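How Much Do Students Sleep? My Project for the Health and Daily Life Course

I picked sleep because I'm bad at it. When the topic list came around in August I was going to bed at 2 in the morning most nights, and I wanted to know if my dorm, Nomside Hall, was full of people like me. (It is!)

My plan was simple - hand out 100 paper sleep diaries, ask everybody to fill them in for two weeks, and see what came back. The diary had a line for bedtime, one for wake-up time, and a box for anything that kept you up. I borrowed the layout from an old Cellach College handout and changed the wording so it didn't sound like a doctor's office.

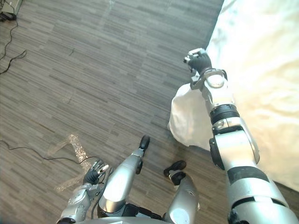
Getting the diaries back was the hard part. I ended up with 64 of them, and a few had clearly been filled in all at once with the same pen, so I left those out. Next time I'd use a phone form, even though people told me they liked having the paper by the bed.

The thing that surprised me most was noise. I had guessed phones would be the big problem, and they did come up a lot, but the hallway doors came up even more. Light from the parking lot was third. Hardly anyone blamed homework, which made me laugh a little.

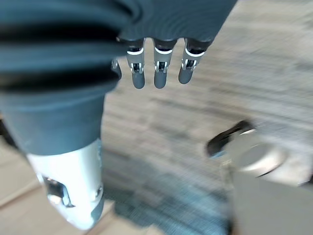
I also asked about naps, and I'm glad I did. The nappers went to bed later than everyone else, but I can't say which one causes the other. My survey was too small and I didn't ask what time the naps happened. That was a dumb thing to forget.
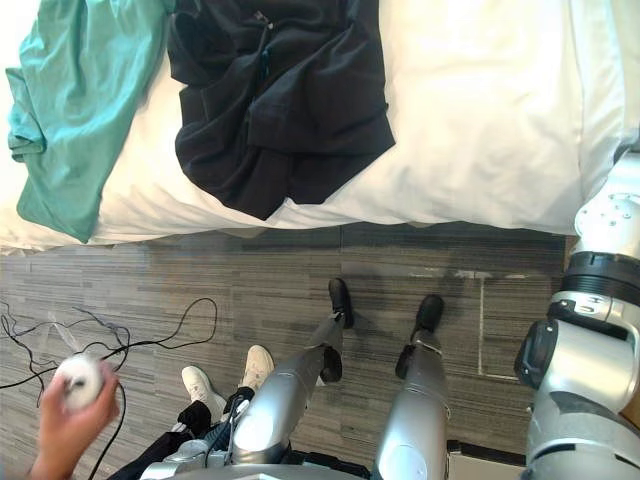
Then there was the "what's on your bed" question, which I added at the last minute. So many people wrote "clothes" that I had to make it its own group. I mean the usual stuff, a crumpled green piece of clothing on one side and something black with a zipper bunched up next to it, right on the white sheets. I couldn't find any link to bedtime, but I'd love to look into it again with the bigger dorms over at Tundport.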